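消息：Jirkel 或将在四月推出小屏版 Skilholm，续航是最大看点

2018-03-25

Jirkel 上个月刚更新了 Skilholm 系列的大屏机型，现在又有消息说，小屏版本已经进入最后的测试阶段，最快四月就会在部分市场开卖。消息最早出现在经销商 Skillside 的内部供货表里，表上多了一个没有公布过的型号，备注栏写着“小尺寸”，颜色只列了黑和灰两种。供货表的截图在论坛上挂了不到半天就被删掉，不过内容已经传开了。

先说已经比较确定的部分。小屏版沿用大屏版的处理器，内存会少一档，屏幕为 5 英寸，比例还是传统的 16:9，没有跟着今年的风气做刘海。机身厚度没有写，按照以往的习惯，应该会比大屏版略厚一点，用来放电池。后置单摄像头，没有双摄。指纹识别放在侧面的电源键上，这个设计 Jirkel 用了好几代，老用户不会陌生。

分辨率是大家最关心的一项。上一代小屏版只给了 720p，评论区从发布当天一直吵到停产。这一次供货表上写的是 1080p，如果没有写错，算是补上了最明显的短板。也有人担心耗电会跟着上去，毕竟小机身里塞不下太大的电池。

电池容量目前有两种说法。供货表上没有写数字，论坛里流传的是 2000 多毫安时，另一位爆料人则认为会接近大屏版的水平。我们倾向于相信前一种。Jirkel 的售后负责人 Sabina Sikder 在一次经销商沟通会上提到过，小屏机型的用户对续航的投诉比例一直高于其他机型，公司今年会“优先处理这个问题”。她没有说是加大电池还是改系统，从现有的信息看，后者的可能性更大。新系统里多了一个后台限制选项，默认打开，会把长时间不用的应用冻结起来，收消息的应用可以手动加进白名单。大屏版用户已经可以在设置的电池一栏里找到它。

我们手上的大屏版更新系统之后，待机确实好了一些，晚上充满，早上起来掉的电比更新前少。代价是有两个邮件应用推送变慢，加进白名单以后恢复正常。如果你装了不少不常用的应用，建议更新完先去检查一遍名单，免得漏掉消息。

价格方面，Skillside 的表里填的是 1274，没有注明币种，也没有说明含不含税，所以现在拿来比较意义不大。这类表格里的价格常常只是占位，正式开售前还会改。可以参考的是去年的定价策略：小屏版比大屏版便宜，但差价没有大到让人立刻改主意。今年大概也会如此。

配件已经先一步出现了。Nägeli 的网店上周悄悄挂出了一批保护壳，适配机型一栏留空，尺寸却和大屏版对不上，明显窄了一圈。从开孔位置看，耳机接口还保留着，在机身顶部，底部是 USB-C 接口，旁边是单个扬声器的开孔。壳子背面只有一个圆形摄像头孔，和供货表里的单摄像头说法一致。这批商品页面现在还能打开，只是不能下单，显示“即将到货”。

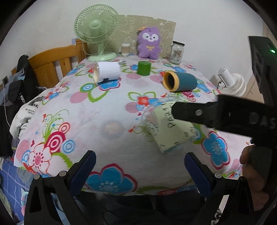 保护壳的开孔还带来一个问题，就是卡托。大屏版的卡托在左侧，双卡和存储卡二选一；Nägeli 的壳子左侧没有任何开口，右侧下方倒是有一条长槽。如果卡托真的移到了右边，就会离电源键很近，换卡时要小心别误按。至于能不能同时放两张卡和一张存储卡，目前没有可靠的说法。

再说说上市范围。供货表里列出的地区不多，以日本和几个欧洲国家为主，国内没有出现。这和上一代的情况差不多，当时国内用户只能通过代购买到，保修也要寄回原购买地。Jirkel 的客服在回复我们的邮件时表示，没有可以公布的产品计划，也不评论传闻。对于上一代小屏版，客服确认系统更新会继续提供，但新系统里的后台限制功能是否会下放，还在评估。

手里还在用上一代的读者，如果电池已经明显不行，可以先考虑换电池。官方维修点目前仍有库存，换完之后一般可以再撑一年。急着换新机的话，不妨等到四月底再看，届时小屏版的规格和价格应该都已经公布，大屏版多半也会跟着调价。

上一期第 27 号通讯里，我们把 Skilholm 大屏版的快充规格写错了，它只支持随机附送的充电器，不支持第三方快充头，在此更正。读者来信问到的旧款充电器能否混用，答案是可以充，但速度按普通充电计算。

有新的消息，我们会在下一期继续更新。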